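Tuleo cell, Sivakumar room
Thursday, started just after nine

Carrying on from the last entry. The left arm was still drifting at the wrist after a warm start and the right gripper was closing late. Plan for today was to get both sorted, redo the camera checks and hand the cell back to Brorkora by the end of the afternoon. Got most of the way.

Left arm first. Powered up cold, brakes released, let it sit in the rest pose for a bit before touching anything. Wrist joint offset read 1298 counts. The number written inside the cabinet door is 1003. I had assumed somebody had typed it in wrong, but the value in the config file is 1003 as well, so the joint has moved relative to its encoder at some point since the last home.

Took the cover off the wrist. Four screws, one of them the short one that goes next to the cable exit. Put them in the lid of the Pirnix box, in the order they came out. The long ones will go into the short hole and feel tight before the cover is down, and then you get a rattle.

Inside, the coupling screw on the encoder side was not loose exactly but it moved a little under the hex key with hardly any effort. Backed it out, cleaned the thread, put a drop of the blue threadlock on and did it up again. Left it alone while I did the right side. No sign of rubbing on the cable inside the cover. The sleeve has a flat spot where it passes the edge of the housing and I turned it slightly so a different part sits there.

Right gripper. The complaint in the log was "late close", which could mean anything. Ran it open and closed from the pendant with nothing in the fingers. It does the full travel, no noise, but there is a pause before it starts. Same pause on opening. Swapped the two gripper leads over at the cabinet and the pause went over to the left gripper, so the gripper is fine and the fault is upstream. Swapped them back straight away and labelled both ends, as they had no labels at all and the only way to tell them apart was to follow them down the arm.

Opened up the cabinet. The right-hand driver board was on the old settings, with the soft start turned on. The left had it turned off. I can't find a note of anyone changing one and not the other. Turned it off on the right, saved, power cycled, checked that it had kept the setting (the Pirnix boards need you to save twice, once in the menu and again when it asks on the way out; if you miss the second one it all looks fine until the next power cycle). Pause gone on both.

While the cabinet was open I vacuumed the fan filter. It was grey all over. The spare is still on order so the old one went back in after a wash and a proper dry on the radiator. Put it on the list for August.

Back to the left wrist. Homed it by hand against the pin, wrote the offset back as 1003, cold start, warm start, cold start again. It came back to the same place each time as far as I could tell with the pointer. Then let the warm-up routine run on both arms while I had lunch. 37 cycles, no faults, no drift warning.

Cables next. The outer cable on the left arm makes a loop off the side of the silver housing and that loop wants to be there. It had been pulled in with a tie at some stage, which looks neater and then goes tight when the wrist turns all the way over. Cut the tie. If you come across it and think it looks untidy, please leave it as it is. Ran the wrist through its full turn both ways with a hand near the stop and watched the connector, and it doesn't get pulled now.

The right cable is thinner and sits closer in. Nothing to do there except check the clip nearest the gripper, which I did. Clip is good.

Fingers. The tips on the left were worn on the inside face, you can feel the edge of the wear with a nail. Changed both, kept the old pair in the drawer marked left/worn. Did not change the right. After fitting new tips the zero has to be taken again with the fingers closed on nothing, then checked on the thin gauge. First attempt I forgot to tell the controller which tip set was on and it gave me a closed reading that was obviously silly. Second attempt fine.

Cameras. There is the one up at the head and one at each wrist. All of them came up at the first try today, which has not been the case all month. The head one is on its own port now and I would like it to stay there. The wrist ones share, and if one is missing at start-up the thing to do is unplug both, wait, and plug in the left and then the right.

The head camera had been knocked since the last calibration. Not by much, but the far edge of the table was no longer lying where the overlay said it should be. Slackened the two clamp bolts, eased it round until the edge sat on the line, nipped them up a bit at a time and checked in between. It tends to creep when you do the last quarter turn, so aim slightly short. Then ran the board calibration from the start. Error came out lower than the one on the sheet and I have written the new value next to the old one.

Wiped the wrist lenses with the dry cloth. No solvent on these, the coating on the last one went cloudy.

Table. Wiped down with a damp cloth. The brownish line that runs across it does not come off and I would not bother scrubbing. It is handy for judging by eye whether the head view has shifted, though obviously don't calibrate from it.

Afternoon was pick trials with the usual black parts and the tray. Slow speed to begin with, then normal. I was mainly after three things: whether the left gripper lands where it is told to with the new tips, whether the right closes when asked, and whether the two arms keep out of each other's way when they both come in over the middle. The keep-out zone was last set with the old fingers, which were a touch shorter. I widened it by five millimetres all round and it has not complained.

Views from the head and wrist cameras:

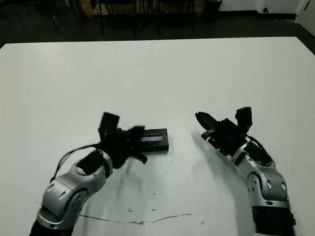
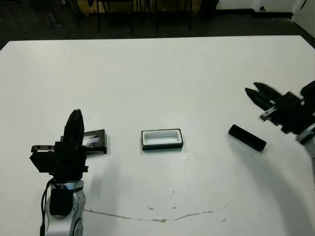 Both of those are the head camera. The next two are from the wrist. 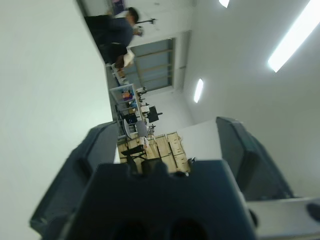
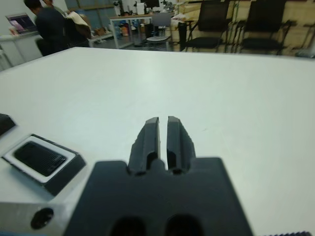

Left side repeatability came out well at slow speed and slightly worse at normal speed, which I put down to the arm settling. Added a short wait before the fingers close. It costs next to nothing over a run and the misses on the small part stopped. I'd rather somebody who knows the controller had a look at the settling properly, and I've put that on the list.

Right side closes on time now. One pick came in too high and shut on nothing. It was a part height left over from another job file and nothing to do with the gripper. Changed the height in the Brorkora file only. The other files still have the old number and I've left them alone until I know who uses them.

The wrist picture from one of the arms turns over when the arm does, and anyone watching it live gets a sideways room for part of the cycle. I was asked again whether this can be corrected. It can be rotated in the viewer, but please don't rotate it at the driver, as the calibration is done on the raw picture and you would have to do it again. There is a tick box in the viewer settings, second tab.

Had one stop in the late afternoon. Left arm, following error on the elbow, in the middle of a move that it had done plenty of times already. Reset it and it cleared. Could not get it to happen again. Touched the elbow housing and it was warm, no more so than the other one. Copied the log off and put it in the shared folder under Tuleo. If it comes back, note what the right arm was doing at the time, the log only keeps the one side in any detail.

The e-stop was tested at both ends of the table, and from the pendant. All three drop the power and hold the brakes. The one at the far end has a stiff reset and needs a firm twist. Spare is in the Pirnix box, I'd change it next time the cabinet is off anyway.

Speed limit is back to the normal setting. I had it turned down for most of the day and nearly left it like that. Check the top line of the pendant before starting a run, it shows "T" if it is still in the slow mode.

Things changed today, so they are in one place:
Left wrist encoder coupling screw re-done with threadlock, offset back to 1003
Right driver board soft start off, saved
Gripper leads labelled at both ends
Left finger tips replaced, zero taken again
Cable tie on left arm loop removed
Head camera re-aimed and calibrated
Keep-out zone widened
Wait added before left close
Part height changed, Brorkora file only

Still to do:
Fan filter when it arrives
Far e-stop reset
Mark a paint line across the coupling screw so we can see if it moves. I meant to do this while the cover was off and the pen had dried up
Right finger tips, not urgent
Find out about the other job files
Elbow stop, see above

Cover screws all back in, short one by the cable exit. Backed up the controller to the stick in the drawer and to the shared folder. The stick is almost full, and there are some very old backups on it from before the arms were moved to Sivakumar. I think those can go but haven't deleted anything.

Both arms parked in the rest pose, brakes on, main switch off. Key in the usual place. First job next time is a cold start and read the left wrist offset before anything else gets moved. If it says anything other than 1003, write down what it does say and leave it for me.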